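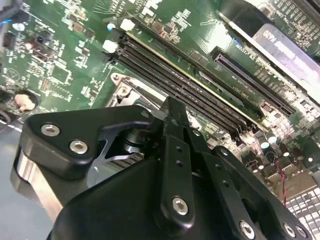

Fig. 1. Green motherboard, close up.

Week 3 handout: Taking in used computers
Instructor: Sơn Đinh

An office that gives away old machines has to keep records on them. The Dulham site took in 200 desktops last year, and 16 had no paperwork at all. We will use those 16 on Wednesday.
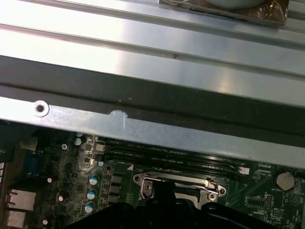
Every machine gets an intake number before it goes on a shelf. Write the number on the form first, then on the tag. The form asks for the donor, the date, and whether the drive stays with the donor.

A missing date is a gap in custody. Leave the box blank and initial it. Do not guess.

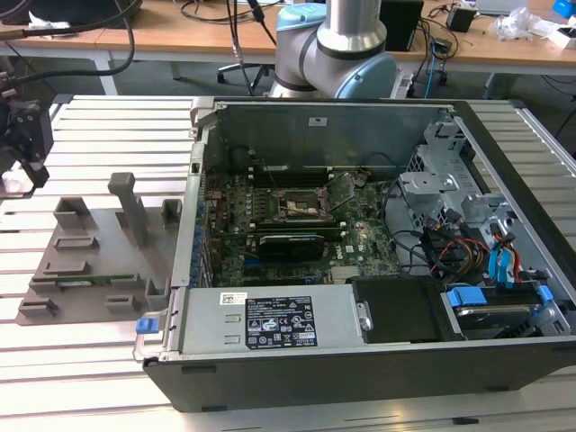

Custody means who had the item and when. Each handoff needs two signatures. In the Kim file there are 3 handoffs and only one is signed. Read it before class.
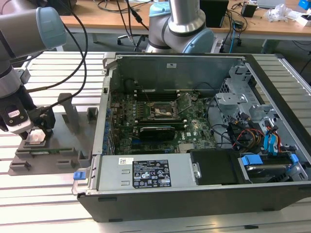
Keep forms for 3 years after the item leaves. Khôi Hồ has the blank forms.

Homework: fill in one form from the Kim file and list what you could not fill in.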